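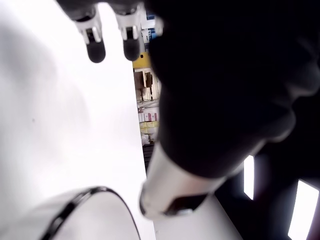 *White surfaces at Turnedwood, with a curved white piece, edged in a thin black rim, at lower left.*

## Sturnby's dish library opens its doors again, and it's bright in there

The Turnedwood dish library is lending again! The shared kitchen and lending room on the Sturnby side of the river reopened in July after a winter and spring of work, and anyone who remembers the old brown cabinets and the one buzzing light over the sink is in for a surprise. Nearly everything is white now – walls, shelving, work surfaces – and the room feels twice as big, though it has the same 2,000 square feet it always had.

For newcomers, Turnedwood lends out tableware the way a regular library lends books. You pick what you need for a wedding lunch, a graduation or a long weekend with too many cousins, take it home in padded crates, and bring it back within ten days. There is no charge for Sturnby and Atbridge residents, only a deposit that comes back to you when the crates do. Last year 211 households borrowed something, and the most popular item by far was the large soup pot, which has its own waiting list every fall.

The collection stands at 1,075 pieces as of the reopening. A good share of it is the white ware with a dark edge that people around here call Midtbø, after the shop in Atbridge that sold it for decades before closing. Families kept it for best, then for every day, then in a box in the garage, and a lot of those boxes have found their way to Turnedwood. The bowls are the treasure. They stack well, they hold a serious helping of stew, and the rims make them easy to sort from the plain white plates when you're putting a table back together at eleven at night.

Matching sets are easier to put together this time, too. Before the closure, borrowers often went home with three kinds of cup and a plate or two from somebody else's pattern (which had its charm, and plenty of us will miss it a little). The whole collection was laid out and sorted by shape and size over the spring, and there are now full place settings for 31 people in the rimmed ware alone. If you're feeding more than that, the plain white fills in nicely.

The kitchen half of the building got just as much attention. The long counter has moved under the windows, the sinks are deep enough for the roasting pans, and there is finally a proper place to set things down after washing. The old arrangement had one drying rack and a card table! Cooking sessions start up again in the evenings at 6:30, beginning with flatbreads and moving on to pickles once the cucumbers come in. Bring an apron and a jar with a lid that fits.

Not everything is finished. The pantry door still needs to be hung, the labels on the upper shelves are masking tape for the moment, and the cutlery drawers stick if you pull from the left side. Serving spoons are scarce. If you have spares, any pattern is welcome, and so are cake stands, gravy boats and pitchers that don't drip. Chipped pieces can't go out on loan, but they can be dropped in the crate by the back entrance for the mosaic class in Atbridge, which is always short of white.

A few changes to how borrowing works:

- Reservations are taken up to six weeks ahead, by phone or at the desk.
- Dishes come back rinsed and dry. The final wash is done at Turnedwood.
- Crates have to come back as well – a surprising number turned into toy boxes last year.
- Glassware goes out with a separate list, so please check it before you drive off.

The lending desk is open mornings from 9:00 to noon and again from 4:00 until the evening session starts. Parking is behind the building, and the side door has the ramp. If you only want to look around, come during the morning hours, when the light pours in over the counter and there's usually a pot of coffee going. Cups are on the second shelf. Help yourself, and put it in the sink when you're done.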